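Stedura SL Patch Cords, Copper, Booted RJ45

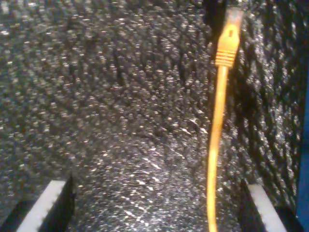 The SL series covers short and medium runs between patch panels, switches and wall outlets. All cords are factory terminated and tested at the Datetov plant before bagging. Field-terminated plugs are sold separately under the SLF part numbers and are not covered by this page.

Construction

Conductors are stranded bare copper, four twisted pairs, unshielded. Copper-clad aluminum is not used in any SL cord. The round jacket is PVC as standard; a low-smoke version is available in the same lengths and takes the suffix -LS. Both ends are wired T568B. Crossover wiring is available to order, with a minimum quantity of 200 pieces per length.

The boot is molded in the jacket color and has ribs along its length so that the bend is spread over several points behind the plug. On high-density panels, allow for the full length of the boot plus the bend radius when choosing cabinet depth. Doors that close against the boot will load the jack contacts and can cause intermittent link loss.

Jacket colors

Yellow, blue, gray, green, red, white. Yellow and gray are held in stock in all lengths. Other colors are stocked up to 3 m and made to order beyond that. Color does not affect rating. Slight shade differences between production lots are normal and are not grounds for return.

Ratings

Category: 6
Impedance: 100 ohm
Operating temperature, PVC: -10 to +60 °C
Operating temperature, LS: -20 to +60 °C
Plug life: 800 mating cycles
Contact plating: gold over nickel
Minimum bend radius, installed: four times cable diameter

Power over Ethernet may be used on all lengths. Where cords carrying power are bundled, follow the bundle size limits in your local code. Do not coil excess length tightly inside a closed cabinet.

Lengths and part numbers

SL-050: 0.5 m
SL-100: 1 m
SL-150: 1.5 m
SL-200: 2 m
SL-300: 3 m
SL-500: 5 m
SL-1000: 10 m

Add the color code after the length, for example SL-200-YE for yellow or SL-200-GY for gray. For low-smoke jackets the suffix goes last: SL-200-YE-LS. Length is measured plug tip to plug tip. Tolerance is plus 30 mm, minus zero.

Packing

Cords up to 3 m are bagged singly and packed 50 to a carton. The 5 m and 10 m cords are packed 20 to a carton. Bulk packing without individual bags is offered for orders of 4000 pieces and up, one length and one color per pallet. Bulk cartons carry the lot number on two sides.

Installation notes

Keep dust caps on until the cord is plugged in. Press the latch fully before pulling, and pull on the plug body. Hook-and-loop ties are preferred; plastic ties drawn tight will deform the pairs and may push a link out of spec. SL cords are for indoor use only. For outdoor or buried runs see the Hundau range, which has a UV-stable jacket and different plugs.

Ordering

Stock items ship from the Escobedo warehouse on the next working day. Made-to-order colors and crossover cords are quoted with lead time. Test reports are kept by lot number and can be requested through the order desk. Returns are accepted in unopened bags only.

Data sheet revision: 2024-02-15. Part numbers with the old prefix SK remain valid until the end of July and will be supplied as the matching SL item.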